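Home Forums Arms & Grippers Members Search Log in

Gripper swap: stock fingers or the Tovar ones?

tinsnips_bev
Right, I've got two arms facing each other over a table and I'm fed up with the stock fingers. They're fine on boxes but anything long and smooth just rolls out sideways. Has anyone here gone over to the Tovar fingers? They're 400 a pair, so I don't want to buy them on a whim (and then sulk about it all summer).

Rocío Ocampo
I've had a pair since June. Much better on tubes and rods, worse on cloth. The pads are grippy but the tips are fat, so you can't pinch a hem properly. If you're doing any folding, keep the old ones in a drawer.

Gondum_fan
Don't bother with either. Get the Gondum gripper, 699 and you're done. It's got force feedback that does something useful, and you can set the closing speed without digging through three menus.

tinsnips_bev
699 each though!! I need two of them. And doesn't it weigh a ton?

Gondum_fan
Almost 500 grams with the bracket. My arms cope.

Rocío Ocampo
Your arms cope because you never stretch them out. I tried one on loan and at full reach the wrist sagged enough that I had to redo all my handover positions. I'd sooner have the light one and live with the fat tips.

Gondum_fan
Sagged with which controller? If it's the old Brirau one, that's your problem, it doesn't know there's any weight on the end unless you tell it. Put the payload in and it's a different machine.

Rocío Ocampo
I did put the payload in, thanks. Twice.

Eliseo Maldonado
Bit of both, I think. We've run the Gondum on the Brirau controller and the sag went down a lot with the payload set, but it never went away. What bothered me more was the handover. With two bulky grippers you run out of room in the middle and the wrists are nearly on top of each other. I spent most of a Sunday moving the approach angles by a couple of degrees at a time.

Where the arms meet over the table is the tight bit:

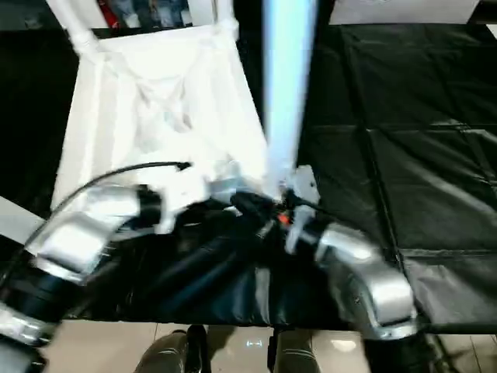 Re: Gripper swap: cables and camera angle

tinsnips_bev
Oh that's useful, Eliseo, ta. I hadn't thought about how little space there is between the wrists. Mine are set a bit further apart but not by much. What do you do with your cables? Mine snag on everything.

Eliseo Maldonado
Plenty of slack at the elbow, then a soft tie further up. Never tie it tight at the wrist or you'll pull the plug out on the first big turn. Also, try a camera looking down from between the arms before you spend anything. Half my missed grabs were the wrist camera being blocked by the other gripper.

Gondum_fan
Agree on the camera. Still say you'll end up buying the Gondum.

Rocío Ocampo
Bev, I can post you my Tovar pair for a fortnight if you cover the postage. Check your bolt pattern first, they fit the Plandard flange but you'll need an adaptor for anything older.

tinsnips_bev
Yes please! It's the Plandard flange on both. Sending you a message now.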